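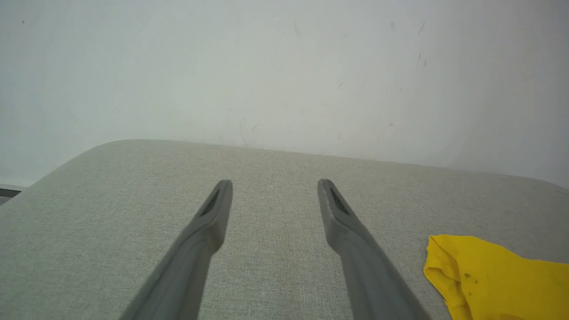 How to clean a fabric sofa at home

Posted 29 Jun 2018 by Leopoldo Espinoza

Most fabric sofas can be cleaned at home with things you already have. Set aside a morning for the work and the rest of the day for drying. I have cleaned both of ours this way every April since we moved to Ferkstead, and the method has hardly changed.

The same steps will do for an armchair, a footstool or a padded headboard. They won't do for leather, velvet or silk, and an old piece with horsehair inside should go to an upholsterer.

What you need

A vacuum cleaner with the brush head and the narrow crevice tool
White cotton cloths, plenty of them (old pillowcases cut up are fine)
A soft brush, such as a clean nail brush or shoe brush
A bucket and a bowl
Mild washing-up liquid, the plain sort with no colour if you can get it
Bicarbonate of soda
White vinegar
A spray bottle
A fan, if the weather is damp

Use white cloths only. I once used a red tea towel on a pale cushion and spent longer on the pink mark than on the whole of the rest.

Check the label first

Look under the seat cushions or on the underside of the frame for a care label. There is often a letter code on it.

W means you can clean with water.
S means solvent cleaner only, no water.
WS or SW means either is all right.
X means vacuum only.

If the code is S or X, do the vacuuming part of this page and stop there. If the label has gone, treat the fabric as unknown and rely on the patch test.

Loose covers with a zip look as though they are meant to come off and go in the machine. Sometimes they are. On a lot of sofas the zip is only there so the maker could get the filling in, and the cover will shrink if you wash it. Go by the label and not by the zip.

Patch test

Mix the cleaning solution as given further down. Dampen a corner of white cloth with it and press it on a hidden part of the fabric, low on the back or under a cushion. Hold it there for a slow minute, then look at the cloth. If colour has come off, stop. If not, let the patch dry fully and look at it in daylight. You are checking for a ring, a change of shade or a change in how the fabric feels.

Do the test the evening before. It's tempting to skip the drying part, and that is the part that shows up rings.

Step by step

Step 1. Pull the sofa away from the wall. Take off the cushions and anything draped over the back. Shake throws outside and put them in the wash while you get on.

Step 2. Vacuum everything. Begin at the top of the back and work down, so that crumbs fall on to parts you haven't done yet. Use the brush head on flat areas and the crevice tool along the seams and down the sides of the seat. Do both faces of every loose cushion. Vacuum the floor where the sofa was as well, while you can reach it.

Pet hair that won't lift can be gathered up with a damp rubber glove. Stroke in one direction and it rolls into clumps.

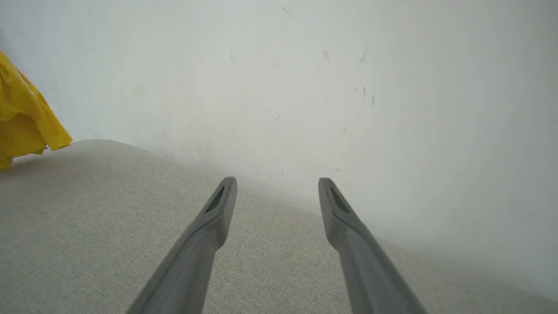
Step 3. Sprinkle bicarbonate of soda over the seat, the arms and the cushions. A thin, even dusting is enough. Leave it for 2 hours, or longer if there is a smell to deal with, then vacuum it up slowly. Go over it twice. Any powder left in the weave will turn to paste once the fabric is wet.

Step 4. Mix the cleaning solution. Fill the bowl with warm water and add 2 teaspoons of washing-up liquid and 4 tablespoons of white vinegar. Stir it, don't whisk it. Fill the bucket with plain cool water for rinsing.

Step 5. Deal with marks one at a time before you clean the whole thing. Dip a cloth in the solution, wring it out hard and dab. Work from the outside of the mark towards the middle. Don't rub, and don't pour anything straight on to the fabric. Turn to a clean bit of cloth each time some of the mark has come off on it. Then dab with a cloth wrung out in plain water, and press with a dry one.

Step 6. Clean the whole sofa, one panel at a time. A panel is any piece of fabric with a seam all the way round it: an arm front, a seat, one side of a cushion. Wipe the panel from seam to seam with the wrung-out cloth and finish it before you move on. Stopping in the middle is what leaves tide marks. On coarse fabric you can use the soft brush, in small circles, with hardly any weight on it.

Step 7. Rinse each panel in the same way with plain water and a clean cloth. Change the water in the bucket when it goes cloudy. You will probably change it more often than you expect.

Step 8. Press dry cloths over every panel to take up what damp you can. Stand the cushions on their edges with a gap between them. Open the windows or set the fan to blow across the seat. Keep hairdryers and heaters away from it. Allow at least 6 hours before anyone sits down, and leave it overnight if the foam feels cool when you press your hand on it.

Step 9. When it is fully dry, brush the fabric lightly in one direction to lift it, and vacuum once more.

Particular stains

Tea and coffee. The solution above usually manages these. If a brown edge stays behind, dab it with equal parts vinegar and water, then rinse.

Grease. Cover it with bicarbonate of soda or cornflour, leave it for an hour, vacuum, and repeat until the powder stays white. Only then use the solution.

Ink. Dab with a little surgical spirit on a cotton bud. Patch test this separately, as it can take the colour out of some fabrics.

Blood. Cold water and nothing else to begin with. Warm water sets it.

Candle wax. Put a bag of ice on it, crack off what you can with a blunt knife, then lay brown paper over what is left and touch it with a barely warm iron.

Dye from clothes. New jeans are the usual cause on pale seats. Dab with the solution several times over a few days, letting it dry in between. One go seldom shifts it. Keep damp washing off the sofa as well, even for the few minutes it takes to sort it.

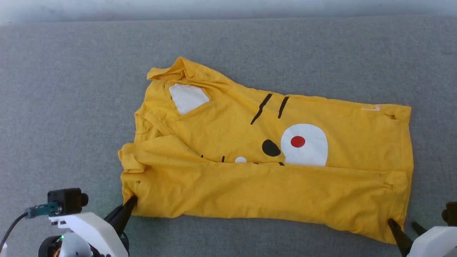
Jarosław Wieczorek wrote in to say that he had followed the steps on a corner sofa in Nonholm and ended up with a faint ring on one arm, and asked whether he should go over it with something stronger. I would use less. A ring nearly always comes from too much water in one spot. Lightly mist the whole of that panel with plain water from the spray bottle, right up to the seams, press it with a dry cloth and let it dry evenly. If there is still an outline, do it again the next day.

Keeping it clean afterwards

Vacuum the seats when you do the carpet. Turn the loose cushions over once a month and swap them left to right if they are the same shape. Wash arm covers and throws along with the bedding, and they will save the fabric a good deal of wear.

Draw a curtain or blind if strong sun falls on the sofa in the afternoon. Faded fabric can't be cleaned back to its old colour.

Protective sprays are a matter of taste. I used one on the smaller sofa and couldn't see much difference after the first winter. If you do want to try one, put it on only after a full clean and a full dry, otherwise you seal in whatever is there.

When to pay someone

Call a cleaner if the label says S and the marks are bad, if there has been a flood or a burst pipe, or if you can smell mould. Ask beforehand what method they use and how wet the sofa will be when they leave. Ask too whether they will do a patch test, and choose someone else if they say there's no need.

Comments

Édgar Pacheco
Does the vinegar smell hang about? We only have the one living room and my mother sleeps on the sofa bed.

Leopoldo Espinoza
It goes as the fabric dries. With the windows open I can't smell it by the evening. You can leave it out altogether if there are no marks to shift, and just use the washing-up liquid.

Raed Boutros
Worth adding that the crevice tool scratches wooden legs. I put a bit of masking tape round the end of mine.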